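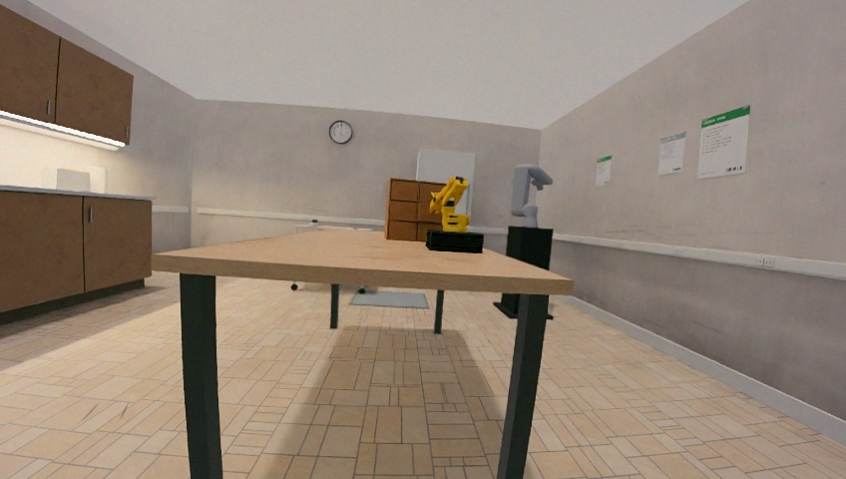

Notes from the Carketti open afternoon, Steltham, April

Got there late, train held outside Trirnbridge, so missed the welcome and most of the coffee. Went straight up to the planning group. Rekha Negi was already talking, laptop on the big screen, everything in simulation first. Small yellow arm, small drawer cabinet, one job — find the right drawer and open it. Sounds easy. Isn't.

Their planner gets 2,000 samples per try and a hard limit of 400 ms. If it can't find a path by then it backs off and asks perception for a fresh guess at the drawer front. I asked why not just let it think longer. Answer: they did, it mostly found sillier paths.

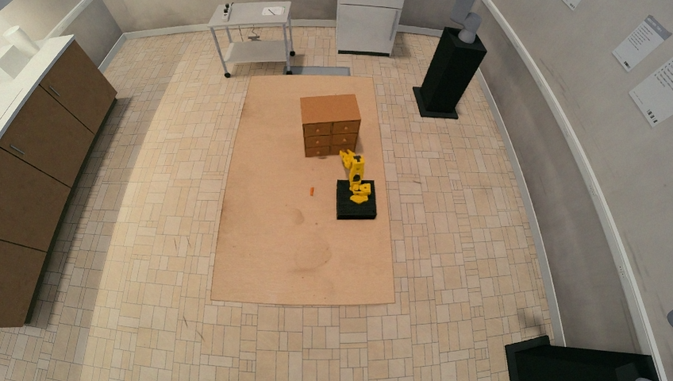
Bit I liked best was the log viewer. Every run gets a strip, joint angles on top, planner state underneath, and you can drag back to where the gripper target jumped. Fiachra Fitzgerald wrote it in 2 weeks, he says, and has been fixing it ever since. Run 102 was the one he kept going back to: pose estimate flipped between two neighboring drawers and the controller tried to please both.

Moving the viewpoint is a seperate test. Same room, new camera position, see if the drawer poses still agree.

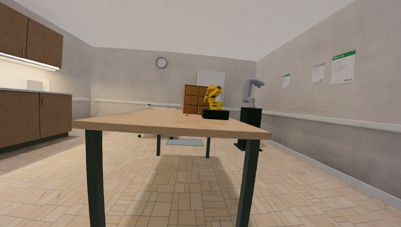 Asked about the real hardware, was told after lunch, then had to leave for the Kawaguchi talk. Which overran. Code release "soon". Slides are meant to go round by email, will pass on if they do. Parking awful aparently, take the train.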